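Washing bedding at home or using a service wash?

furrowgate
Posted in Household and Laundry

We moved to a flat in February with a washing machine that claims a 9 kg drum. I have a double duvet, two covers and a stack of sheets to keep on top of. The covers are fine. The duvet goes in with a shove and comes out with the filling in lumps. Drying it takes over the spare room for days.

There is a Furora launderette at the end of our road that charges 21 pounds for a duvet, wash and dry. Is that normal? I would rather do it at home if there is a way that works. What I've got to get through this week is below.

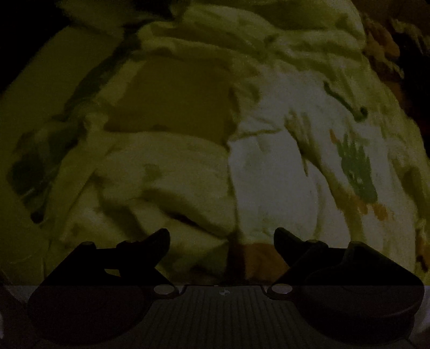
pellmell_k
21 pounds is steep. Trutmont near me does a double for less and they fold it. I wouldn't put a duvet in a 9 kg machine at all, whatever the booklet says. The weight is for cotton, and a duvet fills the drum long before it gets to that weight.

oatcake
Disagree. I've washed a synthetic double in a 9 kg drum for years. Half the usual liquid, no softener, an extra rinse, then a spin at 1,000. Higher than that and the filling goes to one side. Take it out halfway through drying and shake it by the corners.

pellmell_k
And how long does it take to dry?

oatcake
A day and a half on two airers in winter, less with the window open. I turn it over morning and evening.

pellmell_k
That's what I mean. A day and a half of damp filling in a flat is asking for a musty smell. The big dryers do it in under an hour.

furrowgate
It is synthetic, so I may try the lower spin. Does anyone wash the cover and duvet together? I've been doing them apart.

tidewrack
Always apart. The cover works its way round the duvet and neither gets rinsed. Do the buttons up as well, or you will find every sock you own in the corner of it.

My set is a leaf print, a Neken one, and it has kept its colour at 30 degrees, inside out. I did one hot wash early on and regretted it.

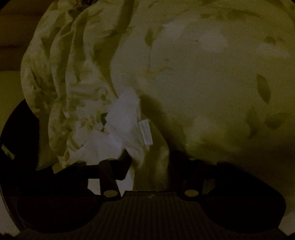 Leaf print bedding, dim light

furrowgate
Thanks. Inside out is easy enough, I'll start doing that.

boilwash_only
30 degrees is too low for bedding. I do everything at 60 and replace it when it fades. Sheets are for sleeping on.

tidewrack
Fine for plain white. I'd like the pattern to last – I paid enough for it.

oatcake
Check the label before going to 60. Boutros covers say 40 on mine and the one I ignored came out too short for the duvet.

furrowgate
Label on the duvet says 40 and do not dry clean. I'll try oatcake's way once, and if it lumps again it goes to Furora.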